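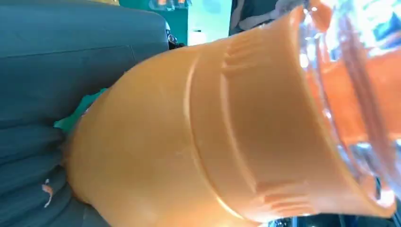 Ticket 3243 — Orange bottles roll off packing table
Site: Trillville
Status: Open, again
Opened: May 7, 2026

Problem as reported
The orange bottles from the Funia order will not stay where they are put. They are round. Purchasing has been informed.

Steps tried
1. Stood them upright. Fine until someone leans on the table, and then the whole row goes over like a bad choir.
2. Laid them on the bare white tabletop. Lost 2 to the floor before lunch. One is still under the shelving and may keep it.
3. Put the green mat down and laid the bottles on that. Big improvement. The mat has just enough grip to discourage travel.
4. Taped the left side with yellow packing tape. Then taped the tape. It will win no prizes, but see ticket 458, where we waited from February on for the proper clips from Burkel.
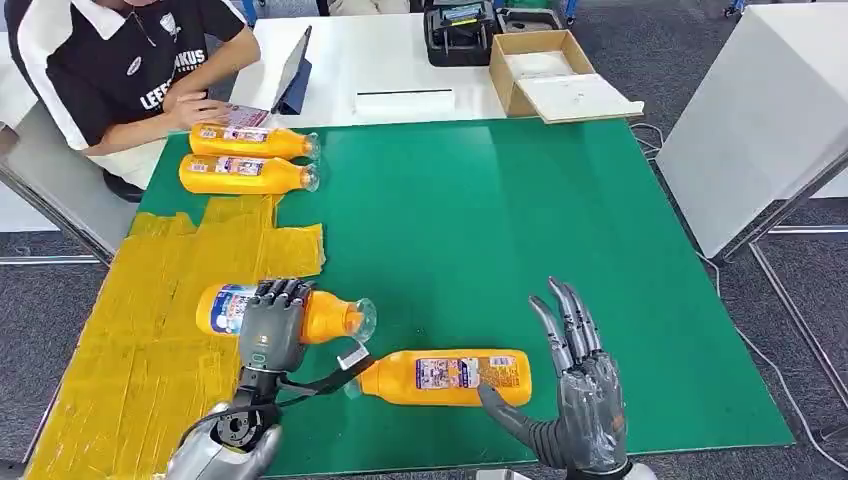 Table after step 4. Four bottles on their sides, green mat, tape at left.

Remaining issues
Labels. Packing wants them facing up so the print can be checked before boxing. A bottle on its side has its own opinion about which way is up, and it changes when the next bottle is set down beside it. Turning them by hand works. It is also the entire job.

Necks. The sheet from Kos says all necks point the same way. It doesn't say which way. We have asked. The reply was a second copy of the sheet.

Workaround for now
Lay bottles flat on the mat, label up, well in from the edge. No more than 12 out at one time. Leave the tape alone — it looks like an accident but it is load-bearing.

Requested
A tray with grooves, or a square bottle.

Update
Tray request approved. Tray received. Grooves are too narrow for the bottles. Keeping ticket open, using tray for pens.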